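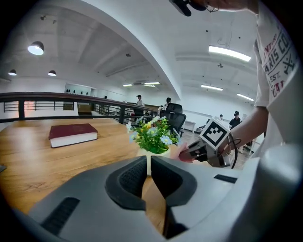 4.2 Resting position and the shape of the text block

In the small lending libraries of the Romville district, a book spends most of its life without a reader. Studies of wear usually look at the handling, which means opening, copying and carrying. We wanted to know more about the long hours between. For this we compared two resting positions: upright on a shelf with neighbors on both sides, and flat on a table. A book in the second position, a thick hardcover with a dark red cover, can be seen in Figure 2.

Figure 2. Hardcover book lying flat on a wooden table.

The sample was taken from the open collection at Sasivcombe and contained 800 volumes, all of them in hard covers and all thicker than a finger. Paperbacks were left out, as their spines bend in a different way and would need another measure. For each volume we recorded the lean of the text block, that is, the distance by which the front edge moves sideways when the book is placed on its tail on a level surface. The measuring was done in the morning, before the reading room opened and the heating came on.

Books that had been kept upright and well supported showed almost no lean. When the shelf was only half full, the result was clearly worse, and the heaviest volumes suffered first. We explain this by the weight of the pages, which hang from the spine and pull it forward when the boards stand higher than the block. Flat storage removed this pull, and the spines in that group kept their round form better. It brought a different problem — the lower board often carried scratches, mainly near the corners, where the book is pushed across the table before somebody lifts it.

A smaller group of 130 volumes had been rebound at the Charpentier workshop with a stronger cloth at the joint. These leaned less in both positions. It is possible that the workshop received only books which were already in heavy use, so the two groups are not fully comparable, and we do not draw a firm conclusion about the cloth itself.

Piles need a separate remark. In the Plorker catalog, where the staff note the place of each volume, a pile is entered as one location, and the order inside it is not kept. We could therefore not say how long a given book had been under the others. From the marks on the covers we suppose that the lowest book changes seldom. In the next section the piles are treated as their own category, and the lean is reported together with the height of the pile on the morning of the measurement.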